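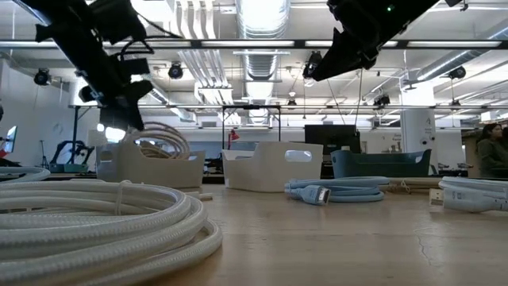 Driltau: Cable Returns Cell, Second Progress Report

Programmes > Workplace Automation > Grantee reports

Submitted to the Chaudhry fund by Amna Zaidi, project lead, Trernska

1. Status

The two-arm cell is operating on the returns bench during day shift. Work packages 1 and 2 are closed. Work package 3 (sorting of mixed cable into bins) is open and was extended in May by agreement with the programme office. Work package 4 has not started.

The cell handles coiled cable returned from hire: pick, place in bin, and reposition of the bin where required. Testing, cleaning and fault tagging remain manual and are outside the scope of the grant.

2. Trials this period

The period's target was 800 logged picks across the agreed cable set, and this was met. Of these, 300 used braided cable, which was added at the request of the returns team. Braided coils are heavier than the rest of the set and the loops shift when lifted from one side. The present method uses both arms and a reduced travel speed.

There were 59 operator interventions. The most common cause was a trailing end caught under the coil or against a bin wall. The second was a connector resting on the bin rim after release, which the Flivari control software recorded as a completed placement. The release check has been rewritten and will be assessed in the next period. Light-coloured cable on the pale bench top continues to give weaker segmentation than blue cable, and a darker mat is being priced.

Bin handling was brought forward from work package 4 at the operators' suggestion. A bin that has been knocked over or left on its side stops the sequence, and under the earlier procedure someone had to leave their own station to right it.
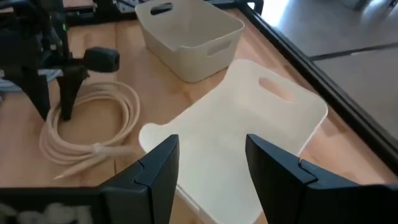

The righting routine takes hold of the bin by its walls and does not depend on the handle cutout. It is enabled for the white bins only. The teal bin is lower and wider, and needs a separate grip width that has not yet been validated.

3. Effect on staff

No positions have been removed. The returns team previously rotated through sorting in half-shift blocks. Sorting is now shared with the cell, and the hours released have gone to electrical testing, where there was a backlog. Two team members have completed test and tag training and a third is enrolled.

Operators report less reaching and lifting at the bench. They also report that supervising the cell is tiring in a different way, as stoppages are irregular and interrupt other tasks. The alert tone has been replaced with an indicator at the test station, and interventions are now assigned to one named person per shift. Pay classification for that duty is under discussion with staff and has not been settled.

A Saturday session for casual staff was poorly attended and will be rerun during paid weekday hours.

4. Next period

Validate the teal bin grip. Repeat the braided cable trial at normal travel speed. Report intervention rates by cause, before and after the release check change. Spending is within budget, and no variation is requested.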